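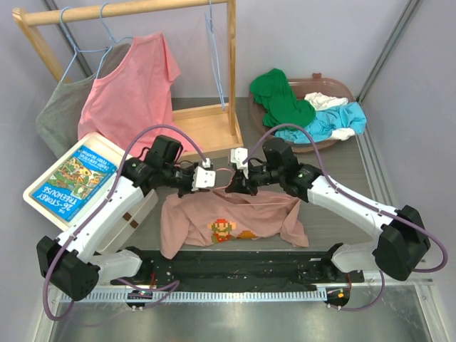
文／Segundo Huanca

倒车影像发雾、辅助驾驶频繁报“传感器受阻”，多数情况下用不着进店，在自家车库里清洁一遍即可。以下按部位说明，适用于装有前视摄像头、毫米波雷达和超声波探头的一般家用电动车。

一、准备

超细纤维布 2 块，一块湿擦，一块干擦，分开存放。中性洗车液按瓶身比例稀释。另备喷壶、气吹、软毛刷。纸巾、厨房百洁布、含氨玻璃水不要用在镜头上。新布先单独过一遍清水，不加柔顺剂，柔顺剂残留会在镜面上形成油膜。

车辆熄火断电，停在阴凉处。车身烫手时先放凉，否则清洁液干得太快，容易留痕。

二、外部摄像头

先用气吹去掉浮尘，再喷少量清水，等半分钟，让泥点软化。湿布从中心向外轻擦一遍，换干布收水。镜头表面多有镀膜，不要打圈用力。鸟粪、虫渍用湿布敷几分钟后再擦，不要用指甲刮。

高压水枪的喷嘴与摄像头、探头保持 50 厘米以上距离，避免正对接缝冲洗。车辆手册另有规定的，以手册为准。

三、前挡风玻璃摄像头区域

外侧随玻璃一起洗，重点检查雨刮能否刮到摄像头正前方。刮片起毛或有缺口就换，残留的水膜同样会触发报警。内侧装在护罩里，自己不要拆。护罩拆装后支架位置可能有偏差，需要重新标定。内侧起雾时开前挡除雾，通常几分钟可以消散。

四、毫米波雷达与超声波探头

雷达一般在前格栅或保险杠后面，清洁的是外面那层盖板。泥、雪、冰都会影响信号。结冰用温水化开，不用开水，不用铲子。盖板上不要贴金属质感的车标贴或改色膜。牌照框如果遮住雷达位置，换窄边的。

超声波探头是保险杠上的小圆片，用软毛刷沿四周缝隙刷一圈，冲净即可。打蜡时避开，蜡渍积在缝里会引起误报。补漆过厚也有同样问题，补漆前应告知店家探头位置。

五、镀膜剂

我试过 Kivano 的镜头防水喷剂和 Porlow 的通用玻璃镀膜。前者喷在布上再擦，下雨时后视画面水珠较少；后者在倒车镜头上留下一圈淡白印，用中性洗车液擦了两次才去掉。镀膜剂先在车窗角上试，满意再上镜头。雷达盖板不需要镀膜。

六、周期

城市通勤每两周一次，走土路或撒过盐的路面后当天清洗。我自己的车从 3 月起做记录，大约每 400 公里擦一遍镜头，之后没有再出现受阻提示。

七、清洁后仍报警

按顺序检查：镜头有无裂纹，保险杠有无变形，近期是否换过前挡风玻璃，轮胎气压是否一致。都正常就重启车机，在标线清晰的路上开一段再看。仍不消除的，记下报警文字和当时车速，交维修站读取故障码。报警期间不要使用车道保持和自适应巡航。

擦过的布用清水漂净，晾干后装进密封袋，与擦轮毂的布分开放。

2020/6/14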